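The coat Marlene Araújo wears most often began life as a bedspread. She bought it for $37 at an estate sale in Ustby, cut it up on her kitchen floor and sewed it into a long quilted jacket with deep pockets and no collar. She has worn it for three winters.

Araújo runs Plurbridge, a small workshop that turns old bedding into outerwear. Quilted coats have been in and out of style since the 1960s, and they are in again. A new one from a boutique can cost $400. Hers start at $300, lining included, and she will take $70 off if the customer brings the quilt.

Most of the work is deciding what to cut. A quilt that has been on a bed for decades wears out in the middle and along the top edge, where hands pull at it. Araújo holds each one up to a window and marks the thin spots with safety pins. The strongest fabric usually goes to the elbows and the back of the neck – the rest can be patched from behind.

Not everyone likes the idea. Perihan Türkmen, a quilter who sells her own work in the same town, will not let hers be cut. "Someone spent a winter on that," she said. "If it's in good shape, put it on a bed." Araújo agrees, up to a point. She turns away quilts with no damage and sends their owners to Türkmen.

The coats are meant to be worn over ordinary clothes. Araújo suggests jeans, a plain sweater or a T-shirt, and flat shoes. She skips scarves, which bunch up under the neckline. Her February orders are mostly for shorter jackets that stop at the hip, in faded blues and reds.

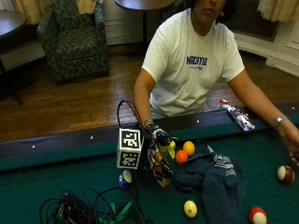
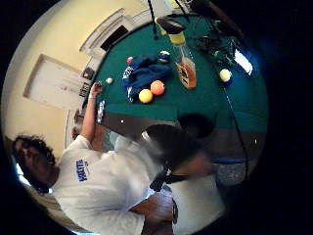

Can a quilted coat go in the washing machine?

Cotton ones can if the seams are sound. Use cold water and a gentle cycle, then dry the coat flat. Anything with silk or wool patches should be cleaned by hand.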